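Service Desk — Ticket 113
Subject: Room bookings duplicated in the Pillmont calendar
Status: Resolved

Print this ticket | E-mail this ticket

1. Report
Staff at the Siketti building reported that meetings booked in Pillmont were appearing twice, the second entry starting one hour after the first. The fault affected 22 bookings in November. Rooms were shown as occupied when they were free, and two external visits had to be moved.
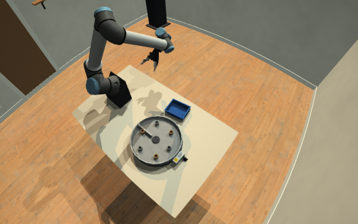 2. Checks carried out
The calendar server and the Wollilon door displays were compared. The server held a single entry for each meeting. The displays held both. Restarting the displays removed the second entry, but it returned at the next update — in each case at 8 in the morning. Clearing the stored bookings had the same short-lived effect. 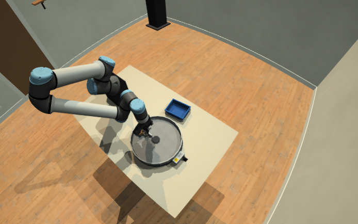
3. Cause
The displays had kept the summer time setting after the clocks changed. Each update was read as a new meeting and the earlier entry was left in place. Displays in the Takács wing, which take their time directly from the server, were not affected.

4. Action taken
All displays in the Siketti building have been set to take their time from the server. The duplicate entries have been deleted. Organisers are asked to check any repeating meeting and to book it again if the start time is wrong. Bookings should not be corrected at the door display.

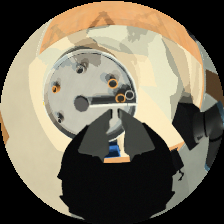
Kristóf Csonka replied that his repeating meeting still appeared twice on the display, although the calendar on his own computer was correct, and asked whether he should cancel the whole series.

Service Desk response: The series should be kept. The extra entry had been made by hand at the door and has now been removed. Béla Balogh has confirmed that the display is correct. Ticket closed.

Related tickets
Door display does not show cancelled meetings
Changing the organiser of a repeating booking
Pillmont: reminder e-mails sent twice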